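Hatville Guest Rooms: Move-Out Walk-Through
Checked May 24, 2025, with comments, which you did ask for

Smoke alarm: PASS. Loud enough to end a friendship.

Window latch: PASS on the second try. The first try is between me and the latch.

Extension cords: FAIL. One Trasix strip plugged into another. Unplug both, keep one.

Hot water: PASS. Set at 80 by somebody who measures in hope. The dial goes higher, please leave it.

Furniture anchoring: SEE COMMENT. Any chest of drawers gets a wall strap, including the ones that "have never gone anywhere." Neither had the one in Poduval.
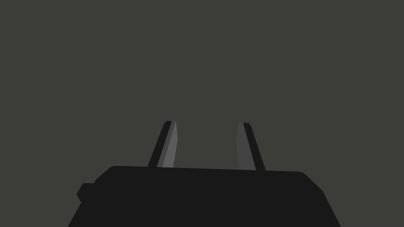
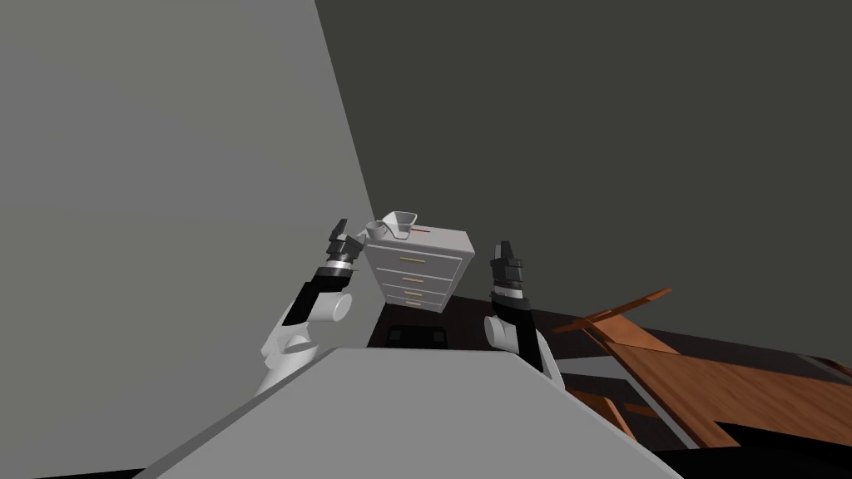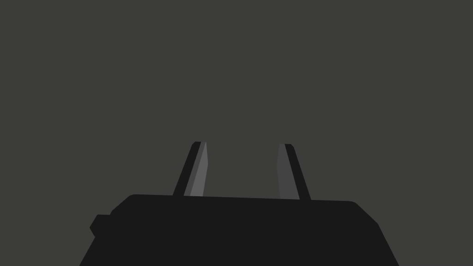

Walk-through and comments by Vimala Panicker
Read over by Ashwin Sastry, who took out 2 adjectives

Drawer stops: PASS. Open one at a time, like a civilized person.

Door closer: FAIL. Slams. Iton tenants have the same model and the same opinion of it.

Carpet edge: FAIL. Tape is a decoration. Tack it down.

Exit sign: PASS, though it points at the linen closet if you read it lying down.

Open items: 3. Fixes go to Pavithra Rai, with the strap first and the carpet whenever the tacks come in.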